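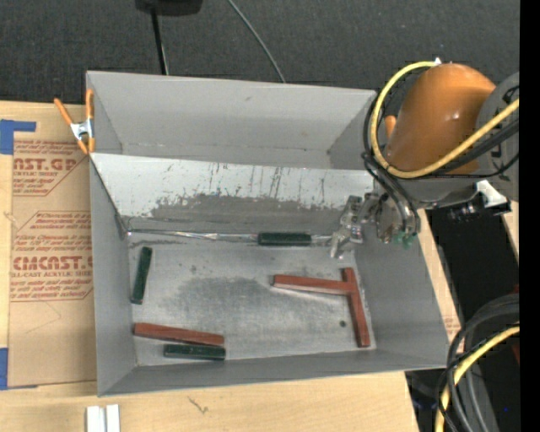 3.2 Keeping the cell running

I looked after the bin cell for most of the study, and I'll admit the upkeep took more of my time than the code did. Our routine was simple enough. Before each block of 100 picks I jogged the arm through its full reach at slow speed and watched how the hoses and cables moved at the wrist (Figure 3). If anything pulled tight near the end of the travel, I gave it a bit more slack and ran the same moves again.

The slanted metal panel in the bin needed its own check. Its lower part is dull and worn while the top is still bright, and a block lying right at the foot of it is the hardest one to get at, so Kibet Kinyua and I taught a separate approach for that line – a steeper one, with the fingers coming down 4 mm short of the floor. Every 40 picks we touched off on the floor again and wrote the offset in the log. When it drifted over 3 tenths of a millimetre we stopped, took the fingers off, cleaned the seats and put them back.

The bin itself used to creep on the table. Stella Kaijage suggested a spring clamp on the wall at one corner, and we liked it so much that it stayed! I still checked the bin position each morning.

Figure 3. The gripper over the right end of the slanted panel, with red and green blocks in the bin and the clamp at the upper left corner.

Air supply faults were rarer, and I come to those in 3.3.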